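Trateo moves bracket handling to two-handed robot at its second assembly hall

2018-05-22

Trateo has started running a two-handed robot on a bench in the assembly hall where it makes sheet-metal mounts for ventilation cabinets. The bench was used until this spring by people sorting and laying out brackets by hand. The company says the robot will handle presentation and placement of parts, while fastening and final inspection stay with the existing crew.

The work is simple to describe and hard to do at a steady rate. Stamped brackets come from the press in trays, in no fixed order, with flanges on one side. A worker takes a bracket, turns it so that the flange faces the right way, sets it on the mat and passes it on to the next station. Trateo puts the volume at 1,000 brackets a shift across the hall, of which the robot bench is planned to take 173 in its first phase.

Integration was done by Engelhardt, which also supplied the control software. According to the project notes, the main cost was in neither the arms nor the hands. It was in the time needed to record how experienced workers pick up a part that lies tilted against another one. Engelhardt logged 112 hours of bench work before the first unattended run.

Parts are supplied to the bench in a blue plastic tray on a white shelf behind the work mat. The two hands, each with several jointed fingers, work over a green mat on the table. Slotted strips and smaller metal parts are kept on a separate surface under the shelf.

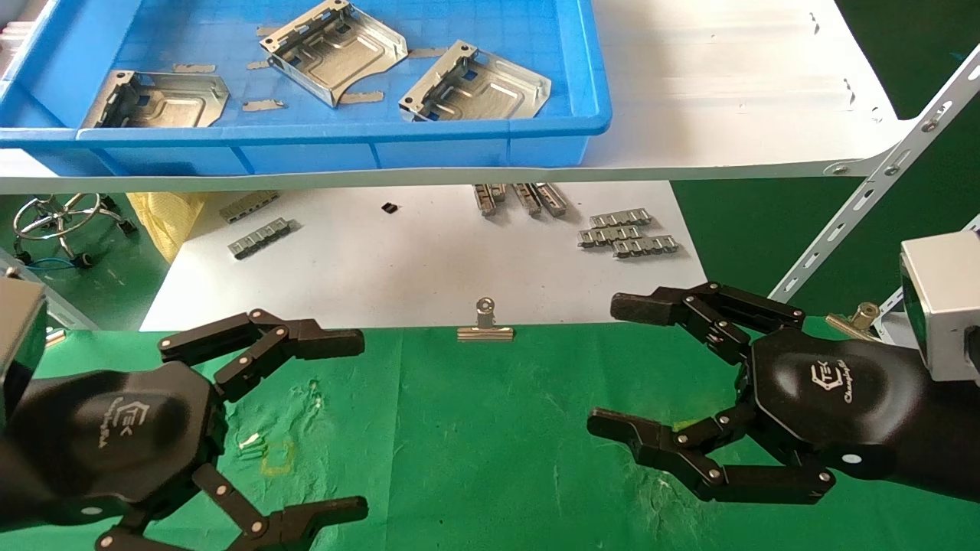 Sławomir Kaczorowski said the first weeks had been slower than the old way of working, and that he had expected as much. What he minded more was that the robot bench needs its trays filled in a certain way, with fewer brackets in each, and that this job landed on the people at the press without any change to their own targets. He said the targets were corrected after it was raised at a shift meeting — but only for the day shift so far.

Trateo confirmed that the night shift figures are under review.

The change has also moved people around the hall. Of those who used to work at the bench, 2 now look after the robot in turns. Their tasks are to load trays, clear dropped or jammed parts, and restart a cycle when a grip fails. The others went to fastening, where the company had been short of hands. No jobs have been cut, and pay grades are the same, though the robot posts carry an added allowance for those who finish the Engelhardt training course.

Irena Krajewska, in a written note to the works council, asked that the course be open to all bench staff and that failed grips be left out of the figures used to rate individual workers. The council has passed both points on to management. The first was accepted. The second depends on whether the software can tell a badly filled tray from a fault in the hand, and Engelhardt has been asked to report on this.

Noise at the bench is lower than before, as brackets are no longer tipped out onto a steel table. Wrist complaints, a known problem in the sorting job, will be tracked by the site nurse and compared with last year's records. Cut injuries will be tracked in the same way.

A decision on a further bench is due in September. It will rest on cycle time, the share of parts placed without help, and the hours spent by staff on clearing stops.

Related items
Prumer ends trial of automatic pallet labels
Flulinen retrains packing crew for new line
Press shop safety: new rules on glove types
Works councils and machine data, a short guide

Contact the newsdesk | Copyright 2018, all rights reserved | Back to top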